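Open day at the Gruseo slipper works

Entry was free, the carpark was $13, and the sausage sizzle ran out before I found it. Our guide, Nandi Ngcobo, walked 220 of us past the glue room and told us the Botha family once made 1,346 pairs in a week. I asked who wore them all. She said Canberra.

The museum corner smelled of rubber and old carpet. I bought a grey pair, half a size too small, out of politeness. 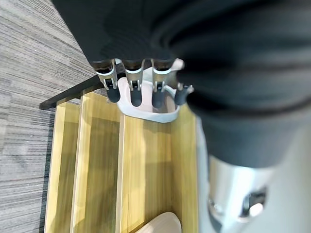
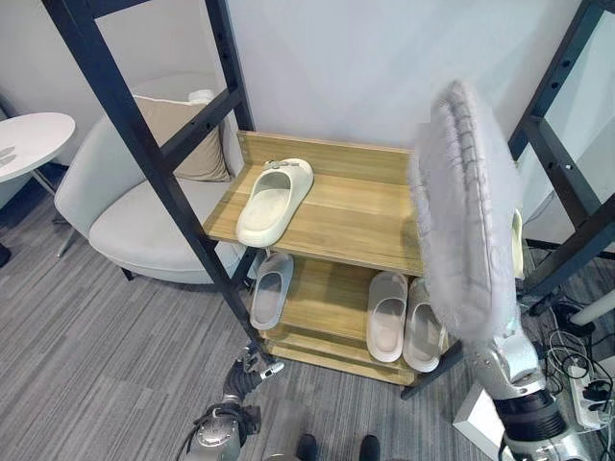
Slides on the rack in the second one.

Goltano, 3rd July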